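Category: Community Boards » Robotics and Automation » Visits, Demonstrations and Open Days

Topic: Kullden open day, simulation room – notes and comments

Posted by: Thu_Ha_Kullden
Role: Board moderator

Members are invited to use this topic for comments on the July open day at the Kullden building. Remarks on parking, catering and the name badges should go to the general topic. Remarks on the demonstrations belong in this one. We had 123 registered visitors, and the simulation room was the station with the longest line for most of the afternoon, so I expect most of the discussion will concern it.

For those who did not attend, the station showed rendered tabletop work on a wall display. Khải Tiêu presented the first half and Achilleas Gavalas took questions. Each session was scheduled for 20 minutes.

Written comments will be passed to the program office.

Posted by: A_Gavalas
Role: Presenter

Thank you to everyone who attended. Several visitors asked for a written version of what was said at the display, and I will give a short one.

The subject of the session was reaching and grasping among unrelated objects. We selected items that differ greatly in size and outline. A watermelon is large and cannot be approached in the same way as a knife or a ladle. The ladle was the item I spoke about most, as the hand has to be placed with regard to both the bowl and the long handle, and the two call for different finger positions. 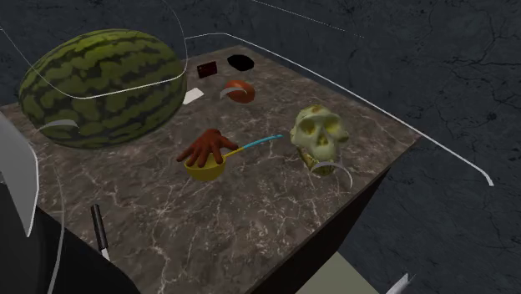
The question I received most often was how the hand decides where to close. In the version on display, a set of possible grasps is prepared for each object in advance, and the system ranks them according to what stands nearby. A grasp that would bring the wrist too close to a neighboring object is moved down the list. Visitors who stayed for the second half heard Khải explain the ranking in more detail.

I regret that the 3:00 session ran over and that the group behind it was given a shorter presentation.

Posted by: kornel_reader
Role: Member

I was in the 3:00 group and found the presentation clear. My concern is with the way the open day was announced. The notice promised "robots at work." At this station we were shown simulated robots. I traveled with two colleagues from a packaging firm, and we had expected to see hardware lifting objects. I believe the notice should have stated plainly that this portion was rendered.

I would also question the choice of objects. A skull has no place on any line I have worked on. If the purpose is to persuade people from industry, I would recommend cartons, bottles and bags.

Posted by: Kieu_Trinh
Role: Member

I respectfully disagree with the previous member on both points.

The program sheet handed out at the door listed the room as the simulation room. It is true that the public notice was shorter, but the information was available before anyone stood in line.

As for the objects, I teach an introductory course and I thought the mixture was well chosen. My students understand boxes after one lesson. They have much more trouble with shapes that have no obvious side to hold. A skull has hollows, a narrow jaw line and a broad rounded top, and it leads to a good discussion in class. I would ask that the unusual items be kept.

My own complaint is that the wall display was difficult to read from the back of the room. The thin white lines drawn over the tabletop were hard to follow, and I do not recall that they were explained to our group.

Posted by: A_Gavalas
Role: Presenter

Kiều Trình is correct that the lines should have been explained to every group. I have noted it for the next event.

To kornel_reader: the wording of the notice was not mine, but I accept the criticism. I have asked the office to use the word "simulated" in future announcements. I would only add that there were bottles in the session. The pump bottle was part of the material Khải presented.

Posted by: Khai_Tieu
Role: Presenter

I can add something on the second half, where the discussion was about crowded space and about items placed close to a robot's base. We spent a good part of each session on the pump bottle. The body is a plain rectangular shape, but the nozzle is long and sticks out to one side, and any path planned for the body alone will ignore it. The phone beside it raises a different difficulty. It is flat, and there is very little edge for fingers to get under.

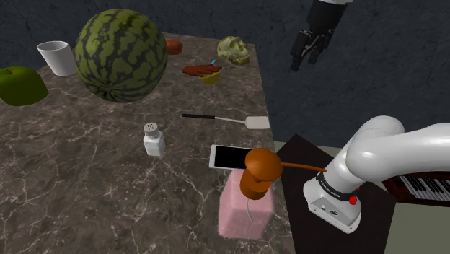 Planning for the bottle is done with the full outline, pump head included. This makes the calculation slower. A visitor from Nambiar asked whether the pump could be left out for speed, and my answer was that it could be left out for a first rough pass but should be restored before any motion is approved. I understand that others in the field prefer to put a simple box around the entire item. Both methods are in use, and I do not claim that ours is the only reasonable one.

Posted by: grudlow_maint
Role: Member

I would defend the simple box. At our site we enclose each item in a box with a margin and have had few problems. The full outline is attractive in a demonstration, but on a production floor the time matters. Mr. Tiêu's answer to the Nambiar visitor was fair, although I thought he moved on too quickly when I asked for cycle times.

On the matter of simulation, I side with kornel_reader in part. I have no objection to rendered work. I object to a session on grasping that says almost nothing about friction. A watermelon has a smooth rind and considerable weight. Whether a given hand could hold one is a question that should be raised in front of visitors, even if there is no time to settle it.

Posted by: Khai_Tieu
Role: Presenter

The point on friction is accepted. We touched on it in the 11:00 session and dropped it afterward to save time, which I now consider a mistake. I did not have cycle times I was prepared to quote. I should have said so directly.

I would still caution against the box in one case. With the spatula, a box drawn around handle and blade contains a great deal of empty space, and in a crowded area the planner may reject a movement that is perfectly safe.

Posted by: grudlow_maint
Role: Member

In that case we would use two boxes, one for the handle and one for the blade. It is not elegant, but it is easy to check.

Posted by: Thu_Dao
Role: Member

May I raise a practical matter? I attended with my father, who uses a wheelchair. The staff were courteous and found us a place at the front, but the entrance to the simulation room was narrow, and people leaving one session met those arriving for the next. A separate exit would be a great help.

My father enjoyed the talk. He does not share the view that household objects are unsuitable. He said that a phone and a cup are things he reaches for every day, and he would have liked to hear more about use in the home. I would support a session on that subject.

Posted by: kornel_reader
Role: Member

I take the point from Thu Đào, and I withdraw my remark about the objects as far as home use is concerned. I maintain it for industrial visitors. Perhaps two versions of the session could be offered, with different items on the table.

Posted by: Thu_Ha_Kullden
Role: Board moderator

Thank you to all contributors. The following will go to the program office: the wording of the notice, an explanation of the overlay lines, time for friction and for cycle times, and the second door. The second door is normally kept locked, and I will ask whether it may be opened during public events – I cannot promise an answer before the next program is printed.

The proposal for two versions of the session is a matter for the presenters. This topic will remain open for further comments. Members who still have a visitor badge are asked to return it to the front desk.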